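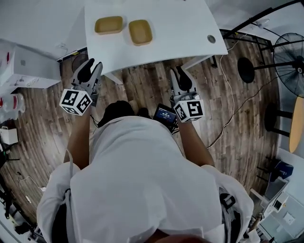

Why do trays have edges?

Have you ever carried a drink across a room on a flat book? I have. I was eight, the book was a big one about sharks, and the drink was blackcurrant. My mum still talks about the carpet.

A tray is really just a flat board with one clever extra bit — the rim. That's the raised part that goes all the way round. When you walk, you wobble a little with every step, and anything on the tray wants to slide. The rim gets in its way. A pea rolling along at full speed bumps into it and stops, and you get to eat your pea.

Now have a look at the corners of a tray. Lots of them are rounded. Sharp corners are a pain to clean, as crumbs and sticky stuff get stuck right in the point where your cloth won't reach. Round corners wipe clean in one go. They also hurt a lot less if you walk into one, which I do quite often!

Trays are brilliant for sorting too. My friend Evie Birkett has a huge tin of buttons, and when we wanted to sort them we put two trays side by side on a table. Big buttons went in one and small buttons in the other. It took us ages (there were 3108 of them, and yes, we counted) but not one ended up on the floor. Well, one did. Evie sneezed.

Why not just make piles on the table? You can, but piles creep. You nudge one with your elbow and suddenly it has joined up with its neighbour. A tray keeps each lot in its own place, and when it's time for tea you can pick the whole thing up and move it.

Try it yourself

You'll need two trays, a table and 50 small things. Dried pasta is good, or building bricks.

Tip everything into one tray. Pick a rule, such as colour or size, and move all the things that match into the other tray. Then mix them up and have another go with your eyes shut, using only your fingers. Colour won't work this time, so what rule could you use?

My best time for 50 bits of pasta is 82 seconds with my eyes open. With them shut I gave up and had a biscuit.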